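Slow Down and Pick Up the Cup

Opinion

Every few months somebody announces a bigger pile of robot training examples, and the number is always the headline. I have spent enough time collecting these examples to think the number is the least useful thing you can say about them.

I work on tabletop handling at Winutico. The job is simple to describe. A person takes a gripper in each hand and does an ordinary chore with them, such as putting a cup into a basket. Cameras record it. A learning system then studies the recordings and tries to work out how a robot should do the same chore. One run of the chore is one example.

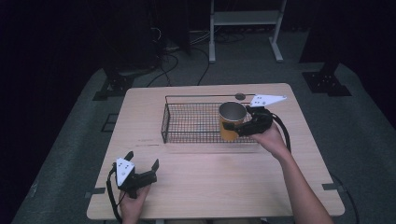

Two hand-held grippers, one can and a wire basket at the collection table.

When we started in January, the target was 1000 examples of one chore. We paid attention to speed. People got quick at it, and as they got quick they got alike. The cup started in the same spot and the basket sat square to the table. The hand came in from the same side every time. We hit the target and were pleased with ourselves.

The system trained on that set did well as long as the cup was where it had always been. Turn the basket a little and it reached for the old place. We had paid for 1000 examples and received something closer to one example with a lot of copies.

For the next set, which we called Ejigu, we collected 286. Before each run the operator moved something: the cup, the basket, or the place where they stood. They were told to leave in the slow starts and the second tries. A run where the fingers closed too early and had to open again was kept, with a note. The smaller set gave us the better system, and it took less of everyone's time.

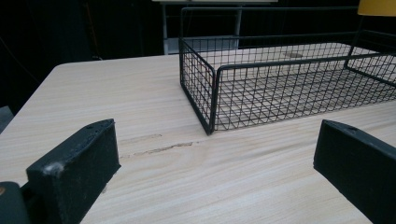 I don't claim this settles anything for other groups. Ours is one table and one kind of chore. But I have read plenty of reports that give the total and say nothing on how many starting positions were used, how many people did the work, or what was thrown out. Those are the figures I would want before the total. If 16 people each did the chore their own way, say so. If one person did it all in an afternoon, say that too.

The usual reply is that scale takes care of it. Collect enough and the variety will come by itself. I think that is true of material gathered from many homes and many hands, and not very true of material gathered in a room with a target on the wall. People under a quota find the easy way and stay with it. I did it myself. My own last 200 runs in the first set are hard to tell apart, and I was there for all of them.

There is also the question of the people holding the grippers. The work is dull and it is hard on the wrists. At Turnness, where I worked before, operators were paid by the run, so a careful run cost them money. Pay by the hour and the careful run costs them nothing. It is a small change to a pay sheet, and I would make it before I bought another camera.

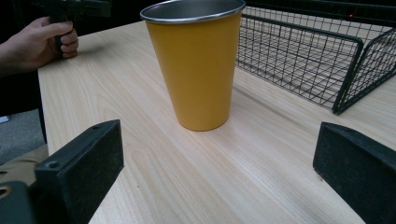
A yellow cup between the gripper fingers, with the basket to the right.

We are planning the next set now, under the name Asitz. It has no target number yet, and I have asked that it not get one until we have written down what should change from run to run. Some of my coworkers find this annoying. A number is easy to report upward, and a list of cup positions is not - I understand that. I would still like to see the list first.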